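Workshop notebook, paving and joints
Mar 1, 2021

Plaza survey, first full pass. Carrying on from the January notes, which were all desk work from the old drawings. The drawings call the whole area "Court A", but everyone here says the plaza, so I'll stick with that.

Purpose of the day: go over the concrete slabs and their joints before the Dilmont trial panels are laid, and get a baseline to compare with after next winter. The stone part at the far end is a separate job on paper, but we walked it as well because the water doesn't know where one contract stops.

Drawing schedule gives 3,094 square metres in total and 712 slabs in the concrete field. Not checked on the ground. The schedule is older than the last round of repairs and I wouldn't order from it.

Started at the open end with the white building on our left and the grey one on our right. Long straight joints first, then the crossing ones, then anything that doesn't follow the grid. The long joints are easy to follow by eye a good way off. The crossing ones bunch up with distance and you have to walk to each of them.

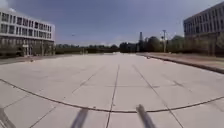
Concrete field, white building left, grey building right. Blue sky.

Set out chalk marks every 8 metres along one long joint and took depth with the thin gauge at each. Readings are in the green book, not copied here. The gauge sticks slightly at the bottom of its travel and needs cleaning before anyone uses it again. I allowed for it in the readings, with a note beside each one affected.

On sealant: the Rurberg compound is what the maintenance file says was used last time. I can't confirm that from looking. Took a sliver from two places for the bench and bagged them separately. If they turn out to be two different materials then the file is wrong, or somebody topped up with whatever was in the van.

Surface next. Pale, a bit dusty, with darker smudges here and there, more of them once you get out into the middle distance. I don't want these written up as damage. A stain is a stain until we have had a brush and clean water on it. Proposed: wash one slab, leave the one next to it, look at both a week later. 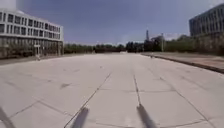
Same field, joints and darker patches in the paving.

Tap test with the small hammer, 45 taps per slab on the ones chosen, same pattern each time (corners, edges, then across the middle). Slow work and hard on the knees. The foam pad from the blue crate is worth carrying. Hollow notes are marked H in the green book, doubtful ones marked with a question mark, and there are too many question marks. Two of us heard the same slab differently. We should do the doubtful ones again with the other hammer, and at a quieter hour.

To sort out before the next visit:
Clean gauge.
More chalk, the thick sort. The thin sticks snap on this surface.
Ask the grounds office which of the two drawing sets they work from.
Find the lid for the sample box.
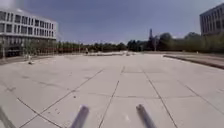

Entry written up by D. Trịnh, paving bench

The slabs look much the same all over at first, and after an hour they don't. There is faint mottling, with small dark specks and light scuffs. I made a rough scale for myself: 0 for clean, 1 for specks only, 2 for scuffs you can feel with a fingernail, 3 for anything with a lifted edge. Please use the same scale if you go out, or write down clearly that you used another. Last time we had two scales in one table and it took a morning to pull them apart.

The fall across the field is still not settled. The drawings show it running away from the white building. My level says so too, but the level was last checked by Danier before Christmas and the sticker has gone past its date. Treat the fall figures as provisional. I have put them in pencil.

Stone end. Different material, different colour, sandy against the grey of the concrete, and thin darker joints. The slabs here are rectangular and there is a strip of them running up the middle that makes a handy line to measure from. I used its left-hand joint as zero.
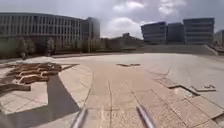 The curved edging is the awkward part. A straight batten is no use against it, so I want to try the flexible one from the joinery shop and take offsets from the central strip. The timber seating stays where it is for the survey, and we measure up to it and stop. Somebody will want to know what the ground is doing underneath, and the answer for now is that we haven't looked.

Bench work tomorrow: the two slivers under the lens, a photo of each beside the scale card, then the heat test if there is enough left over. Green book is in the top drawer. Please put it back there.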